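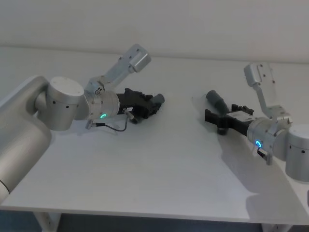

The two arms at the Wirkemov workshop, grippers facing across the white table.

Students in the Wirkemov robotics club have set themselves a job that most people do without thinking: joining two lengths of hose, end to end, with a pair of robot arms and no human hands in between.

The club, which has 16 members this year, is getting ready for the Kirico Challenge in June, where school and college teams show off two-armed handling tasks in front of judges. Teams choose their own task. Last year's group went for stacking cups, and this year's wanted something bendier!

"A cup stays the shape it is," said Mirjam Rüegg, who leads the programming side. "A hose doesn't. You pick it up at one end and the rest of it has its own ideas. We love it, even when it's driving us up the wall." 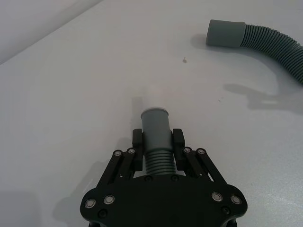 Getting a good hold on the ribbed part just behind the cuff has taken up most of the spring term. Grip too far back and the end droops. Grip too close to the opening and there is no room left for the other piece. The students have been working through a run of 300 practice grasps, writing up each one in a shared logbook and changing the finger spacing or the angle of approach as they go.

The next stage is harder still, as both arms have to bring their ends into line and push at the same moment. Rüegg's group is writing the code for that, while a second group, named Nulledent after a typing mistake that stuck, looks after the grippers and the cable runs.

Ambros Eder, who teaches the club, is delighted with how far they have come. "In the autumn half of them had never written a line of code," he said. "Now they stand at the table arguing over wrist angles, and they're usually right. I have to send them home."

The club meets every Thursday after lessons and runs until 6pm, though it often goes on later. The Bhatt Fund has given it a small grant towards travel to the Challenge, and the members hope to raise another £100 for spare finger pads with a cake sale in the main hall.

Families and other students are welcome to drop in and watch a practice session. New members can join at any point in the year, and no experience is needed.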